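**Club night talk, speaking notes (slow down, Vibeke!)**

Good evening everyone, and thank you for coming out on such a miserable night. I'm Vibeke Holst, and for those who haven't met me, I've been walking with this club for longer than my knees would like. Tonight is the Mindell traverse, hut to hut, which five of us did last October.

Start with the drive up. Mention Phong Diệp's pies, and wait for the laugh. We left the cars at the Lamora trackhead a bit after 8, later than planned (my fault, I'd packed two left gaiters), and the creek was already higher than any of us fancied.

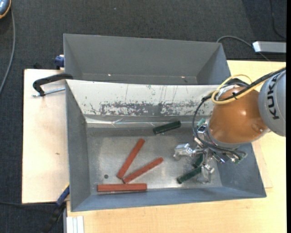 Now the crossing. Take your time over this bit, because the newer members always ask. Ajith Krishnan went upstream for a look and found a wider, shallower spot, around 100 metres on, and we linked arms and shuffled over with our hip belts undone. It was bitterly cold and I squealed the whole way, I'm told.

Then the ridge, the wind, and the long argument over whether we'd passed the turnoff. We had. Barış Kurtuluş was very gracious about it, considering he'd said so three times.

Finish with the hut, the smoky stove and the colour of the sky next morning. Thank Erhan Ağca for the loan of his maps. Questions, then tea, and please sign the sheet if you'd like to come along this spring.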